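4.3 Setting up the sorting trays

This section applies to the Cornura tabletop sorting set when used with loose flat pieces of mixed shape and colour. Read section 4.2 (Preparing the work surface) before you start.

You will need:
The square compartment tin
Two open metal trays, one silver and one lavender
One bag of mixed pieces
A soft dry cloth

1. Wipe the work surface and let it dry. Grit under a tray will mark the surface and make the tray rock.

2. Place the square compartment tin in the middle of the work area. Turn it so that its sides run parallel to the near edge.

3. Place the lavender tray to the right of the tin. This is the supply tray and holds the unsorted pieces.

4. Place the silver tray at the lower left. Leave it empty until step 8.

5. Check that all three containers sit flat and that no cable runs underneath any of them.

NOTE: The trays are not fixed down. If a tray slides when lightly pushed, fit the grip dots supplied in the Markoto accessory pack (part no. 1338), one under each corner.

6. Tip a small handful of pieces into the lavender tray. Spread them by hand until most lie flat. Some overlap is acceptable - a light green disc partly under a pink one can still be told apart by colour - but pieces should not be stacked more than two deep. 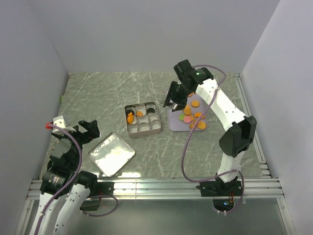 Figure 33. Compartment tin at centre, supply tray at right with loose pieces, empty silver tray at lower left.

7. Assign one compartment of the tin to each colour or shape. Write the layout on the record card before the first piece is moved. Round pieces of different sizes may share a compartment if you are sorting by colour only.

8. Use the silver tray for rejects: chipped pieces, pieces of doubtful colour, and anything that does not match the record card.

CAUTION: Do not load more than 700 g into the supply tray. Heavier loads can bow the base and cause round pieces to collect at one end.

CAUTION: Small parts. Keep the pieces away from children under three.

Changing the layout

For left-handed work, swap the supply tray and the reject tray. The tin stays in the middle. Laryea trays of the same footprint may be used in place of the supplied ones, provided the rim is smooth and the corners are rounded.

Cleaning and storage

Empty the trays before lifting them. Wash in warm water with mild dish soap and dry at once, paying attention to the rim. Do not use steel wool. Inspect the tin for bent dividers every 2000 pieces sorted and replace it if a piece can pass beneath a divider. Replacement tins are listed under Grustetti in the parts table, section 9.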